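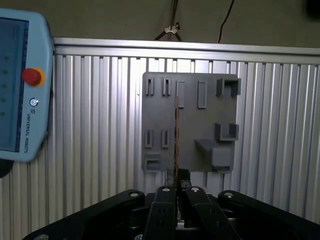

Burnus Bench Holders

README for the tool-holder files kept by the Nirkendale workshop. The set covers the holders that sit on a ribbed aluminum panel behind a bench: slotted holders, open slots, frames and U-shaped brackets.

Contents

plates/ – base plates, one file per layout
holders/ – single holders, for adding to a plate of your own
notes/ – fit notes from the Pruitt and Itent benches
parts.csv – 58 rows, one per part

Columns in parts.csv

part_id, type, slot_width, height, row, plate, remarks. All sizes are in millimeters. An empty slot_width means the part has no slot. Rows are numbered from the top of the plate down.

Using the files

Measure the spacing of your panel grooves first and pick the plate that matches. Plates go on with two screws at the top and two at the bottom. Leave room above for the rail, and keep hanging cables clear of the top row. Tall holders belong near the middle or the right side.

Known problems

Part 23 is tight with thick handles – file the slot or scale it up slightly. The remarks column is blank for the older brackets. New measurements will be added in October.

Version of September 27, 2021. Maintained by Tamsin Zamora.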